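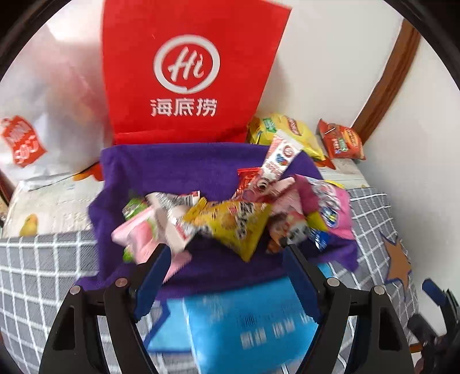
Bring what you like to eat and take home something you have never tried – Adelmo Caputo gave that as the whole idea when asked how the Nendness Snack Swap would work this fall.

Search this site Enter keyword Go

BAUTISTA – Adine, the grocery and tea counter on Nerkdale Road, will bring back its Nendness Snack Swap in October. The swap runs in the back room of the store from 4 p.m. until closing. Entry is free and no sign-up is needed.

Guests bring wrapped snacks from home and trade them for others on the table. Each person may bring up to 30 small packets. Everything has to be sealed, in its original wrapper and inside its printed date. Homemade food, drinks and anything that needs a refrigerator can't be accepted.

The swap started as a way for regular shoppers to pass along extra packets from family trips and large mixed bags. This will be the 13th one held at the store. Past tables have had seaweed, rice crackers, dried fruit, spicy bean curd, filled cookies and a good deal of hard candy.

The setup stays simple. The table gets a gray checked cloth, and a purple towel is bunched up at the sides so that small packets stay in a heap and don't slide to the floor. Larger bags stand behind it.
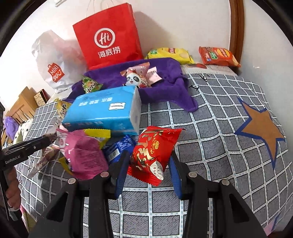 Adine has made three changes since the spring swap. Snacks with nuts will now have their own table by the door. Packets with no English on the wrapper will get a paper slip with the name of the snack and the main ingredients, written by whoever brought it or by store staff. Children under 13 will need an adult with them, after a crowded last hour in the spring.

"People asked for the slips more than anything else," said Caputo. "They would pick up a packet, turn it over, put it back and go for one they already knew. If they can read that it's hawthorn or peanut, they might take it."

Shoppers who have more than they want to carry in can drop off sealed snacks at the tea counter during the week before the swap. The store asks that they come in a bag with a name on it. Paper shopping bags are fine, and bags will be returned at the end of the evening if the owner asks for them.

Packets left over at closing will be sorted by date. Those with at least four weeks left will be held for the next swap, and the rest will be set out at the tea counter for anyone who wants them.

Parking behind the store is limited to delivery trucks until 5 p.m. Street parking on Nerkdale Road is open all day. The back room has a step at the inside door – guests who need level entry can use the side door and ring the bell.

The October date will be posted in the front window and printed on store receipts. Questions can be left at the tea counter for Adelmo Caputo.

30 shares
3 comments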